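# The Robot at the Next Table: What Happens When a Workplace Gets a Mechanical Helper

Have you ever had a job that was the same every single time? Maybe you set the table, and it's fork, knife, spoon, fork, knife, spoon, until your hands could do it while you were asleep. Or maybe you once helped stuff envelopes for a school fair, and by the end of the first hour you were sure there was no such thing as an interesting envelope anywhere on Earth.

Grown-ups have jobs like that too, or at least parts of jobs. And for a long, long time, people have been building machines to do those parts. When a machine does a job, or a piece of a job, without a person having to guide every move, we call it **automation** (say it like this: aw-tuh-MAY-shun). An automatic door is a little bit of automation. So is a dishwasher. You put the plates in, you press the button, and then you go off and read your book while it swishes and gurgles in the kitchen.

In this chapter we're going to visit a company called Jorkwood, which packs up sports and science kits and mails them to schools. If your gym teacher has ever opened a big box full of balls, cones, and measuring cups, somebody had to put all those things in that box. At Jorkwood, that somebody used to be a person every time. Now it's sometimes a robot, and the people who work there have had to get used to a good many changes, some of them nice and some of them a bit tricky.

## Packing the old way

Let's start with how things were before. A school kit at Jorkwood has 26 items in it. A packer would stand at a long table with an open carton in front of them and shelves behind them. Turn around, pick up a ball, turn back, put it in the carton. Turn around, pick up a jug, turn back, put it in the carton. You can try this at home with a laundry basket and your stuffed animals, and I think you'll find that it's fun for a few minutes and that after a while your back starts to grumble at you.

The busiest time was June, when schools put in their orders for the fall. One June the packers sent out 1194 kits. That is a great deal of turning around! People went home tired, with sore shoulders, and a tired person makes mistakes. A carton would go out with two whistles and no tape measure, and then some poor teacher would have to call up and ask where the tape measure was.

Ikhsan Oei was one of those packers. He liked his coworkers and he liked the radio they listened to, and he was very good at folding cartons (he could do it without looking). But he will tell you that by the end of a June afternoon, all he could think about was sitting down.

## How an arm gets to be an arm

A robot that works at a table often looks like one big arm, and when you look at your own arm you can see why that's a sensible shape. Go ahead and hold your arm out in front of you. You have a shoulder, then an elbow, then a wrist, and each of those is a **joint**, a place where the arm can bend or turn. With just those joints you can scratch your ear, reach a high shelf, or get the last cookie from the very back of the jar.

A robot arm has joints too, with stiff pieces in between called **links**. Your bones are a little like links. Inside each robot joint there's usually a motor, and the motor does what your muscles do. When a computer tells the motor to turn, the joint turns, and everything past that joint goes along for the ride -- just like your hand comes along whenever you bend your elbow. 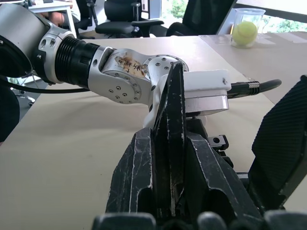 At the very end of the arm is the part that does the holding, and that's called a **gripper**. Grippers come in all sorts of styles. Some are like a pair of tongs, some have several fingers, and some don't have fingers at all and use suction, a bit like when you put a straw on a piece of paper and suck in your breath and the paper sticks. Which kind you need depends on what you're picking up, in the same way that you'd choose a fork for spaghetti and a spoon for soup.

## Picking things up is harder than you think

Now, you might suppose that picking up a ball would be easy for a robot. It's easy for you! You've been doing it since you were a baby. But think about everything your body does without bothering to tell you. Your eyes find the ball. Your brain guesses how far away it is. Your hand opens wide enough, but not too wide, and then it closes with enough squeeze to hold on. If the ball starts to slip, your skin feels it and you squeeze harder before you've even had time to think "Oops."

A robot has to get all of that from somewhere else. It may have a camera for finding things, and it may have **sensors**, which are parts that measure something, such as how hard the fingers are pressing. And then it needs instructions for what to do with all that information. A tennis ball is fuzzy and a little bit squishy and would love to roll away. A plastic jug has a handle on one side and a hole in the top, and if you squeeze it in the wrong place it tips right over. What about a ball that's sitting inside a jug? Then the robot has to reach down without bumping the sides, and that's a puzzle all by itself. You can try it using only two fingers and see how you do.

So before a robot can help with real work, people spend weeks and weeks on practice. They set something on a table, let the arm have a go at it, change something in the program, and try again. Much of this practice isn't very grand. There are office chairs and plain tables and cardboard, and a lot of patient people who don't mind putting the same thing back in the same spot.

The program that runs the packing arm at Jorkwood is named Levetti. When Levetti was new it needed 90 seconds to get a single ball into a carton, and Ikhsan could have packed quite a pile of things while he waited. He says it was like watching somebody put on mittens to tie a shoe. It got quicker after that, a little at a time.

## What changed for the packers

When the people at Jorkwood first heard that a robot was coming, plenty of them were worried, and that's a very natural way to feel. If a machine can do your job, will you still have one? It's a fair question, and the answer isn't the same everywhere. In some places, automation has meant that fewer people were needed, and those people had to go and look for other work. That can be hard on a family, even when everybody agrees that the machine is clever.

At Jorkwood, the packers asked for a meeting before anything was switched on. They wanted to know who would be trained, and whether they'd be paid during the training, and what would happen when the arm broke down. The managers agreed that every packer could learn a new job if they wanted one, and that training would happen during work hours. There were three new kinds of jobs to choose from:

- **Robot tender.** A tender keeps the arm supplied with things to pack, watches for trouble, and presses the stop button if something looks wrong.
- **Kit checker.** A checker looks over each finished carton before it gets taped shut.
- **Trainer.** A trainer works out how the arm should handle a new item and tests it again and again.

Ikhsan became a trainer. He didn't know a thing about computers when he started, but he knew an awful lot about balls and jugs and cartons, and that turned out to be what the job needed most. He knew that jump ropes tangle if you drop them in first. He knew that cones should be stacked before they're packed. The engineers had never packed a kit in their lives, so they had to ask him!

Some of the packers chose to stay just where they were. There's still plenty for them to do, because the arm isn't any good with jump ropes (it's dreadful, really), and it can't fold a carton at all.

## The not-so-nice parts

I promised you tricky things as well, so let's be fair about them. The packing room used to be a chatty place, with everybody lined up along one table. Now the tables are farther apart, because there has to be clear space around the arm while it's moving, and it's harder to tell a joke to someone on the other side of the room. The packers asked to have their breaks at the same time, and they got that, and it helped.

There are rules to remember too. You don't reach into the arm's space while it's working, not even for a second, and not even if you've dropped your pencil in there. The arm is strong and it may not know that you've come near. At Jorkwood you stop it first, you wait for it to be completely still, and then you get your pencil.

And watching a machine can be tiring in its own way. Your shoulders don't ache, but your eyes and your mind get weary, and it's easy to start daydreaming. So the tenders trade places with the checkers partway through the morning.

## Something to try

Get a friend, a tennis ball, and a big cup. One of you is the robot and closes their eyes. The other is the trainer and may only use words -- no touching! The trainer has to talk the robot's hand over to the ball, tell it when to open and close, and get the ball into the cup.

You'll probably find that "go left a bit" doesn't work very well. How big is a bit? Whose left? Write down the instructions that worked, then move the cup and see whether the very same words still do the job. When you've both had enough of that, switch places, and let the trainer find out what it's like to be the arm.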